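How a Heritage Village Looks After Its Old Cloth

A heritage village is a group of old buildings kept so that visitors can see how people used to live. Some of the buildings have always stood there. Others were taken apart somewhere else and put up again. The village at Florau has a school house, a forge, a weaver's cottage and a dairy. It owns 4000 objects, and 600 of them are made of cloth.

Cloth includes quilts, aprons, flags, curtains and school pinafores. It is harder to keep than iron or stone. Four things damage it: light, damp, insects and folding. 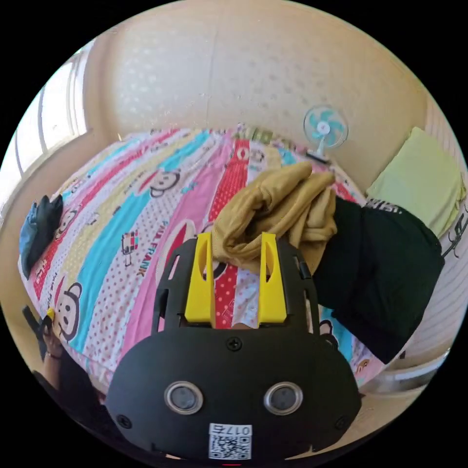 Light fades dye. The damage adds up over time and cannot be undone. For this reason the weaver's cottage has blinds, and each quilt is shown for three months and then goes back to the store.

Damp lets mould grow. Mould is a living thing, and it feeds on cotton and wool. A small meter in the store measures how much water is in the air. It is read at nine in the morning and at four in the afternoon, and both numbers are written in a book. 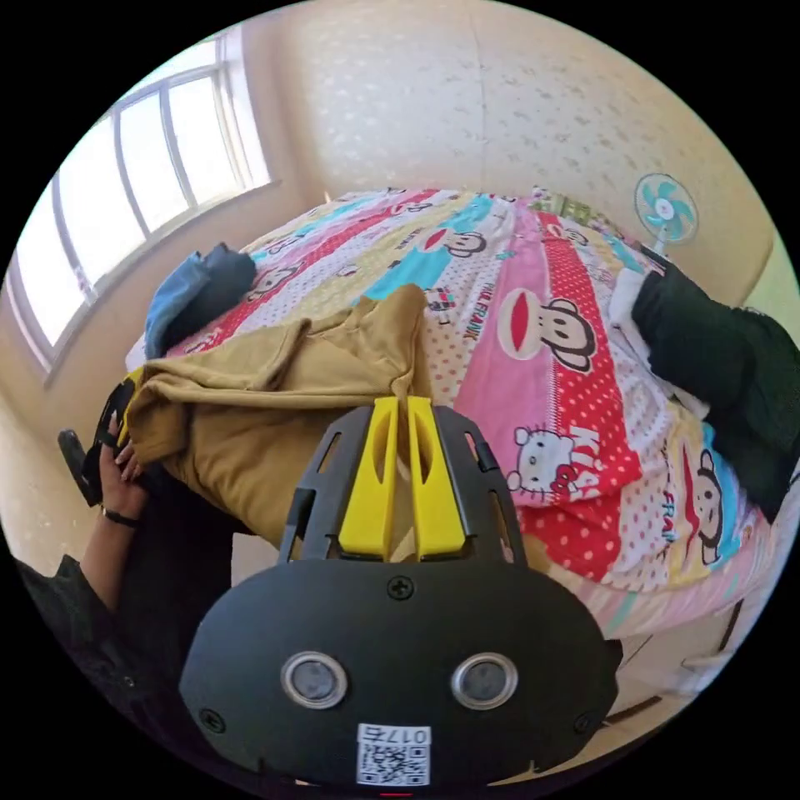

Why can't you just wash everything, asked one reader of our May page. Washing old cloth is risky. Some dyes run when they meet water, and weak threads can break under the weight of a wet quilt. Most pieces are cleaned with a low-power vacuum, held above a piece of fine net. The net stops loose threads from being pulled up.

Insects are the third problem. The young of the clothes moth eat wool, silk and feathers. Sticky traps are set along the walls and checked each month. If moths are found in a woollen object, it is sealed in a bag and put in a very cold freezer for two weeks.
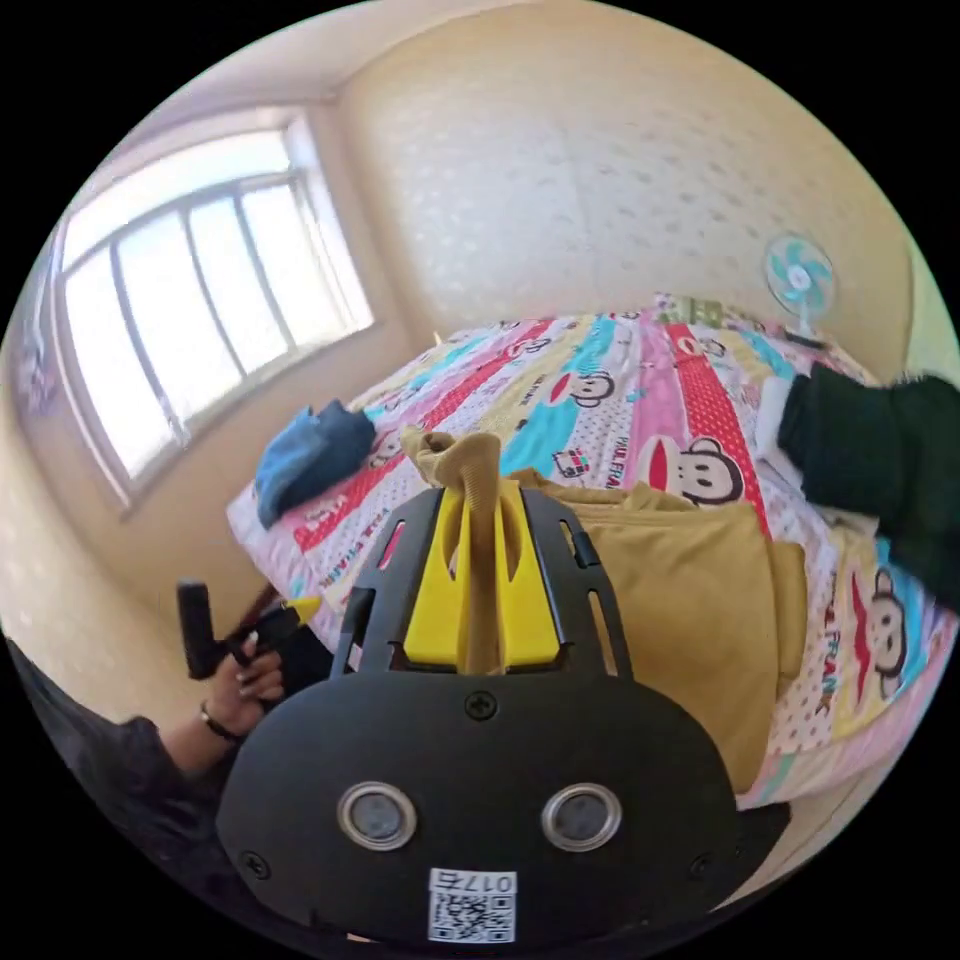
Prasetyo Siregar writes that his grandmother's quilt has been folded in a cupboard for years, and asks if that is bad for it. It can be. A fold bends the same threads in the same place, and in time they split. Large quilts at Florau are rolled around a wide tube with the pattern facing outwards. Smaller ones are folded over soft rolls of tissue, and the folds are moved once a year.

Every object also has a number. The number is written on cotton tape and sewn on with a few loose stitches. The Rusnák quilt is number 71. Its record gives its size, its maker, the year it arrived and any holes or stains.
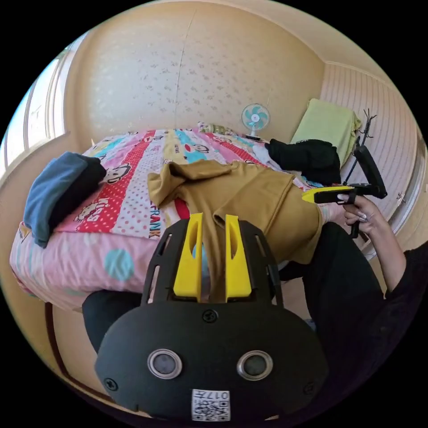

Records are checked against the shelves every winter, when the village is closed. Anything in the wrong place is moved back. Anything with new damage is listed for repair.

Words to know

Conservator: a person trained to repair and protect old objects.
Acid-free tissue: thin paper that does not turn cloth yellow.
Accession number: the number given to an object when it joins a collection.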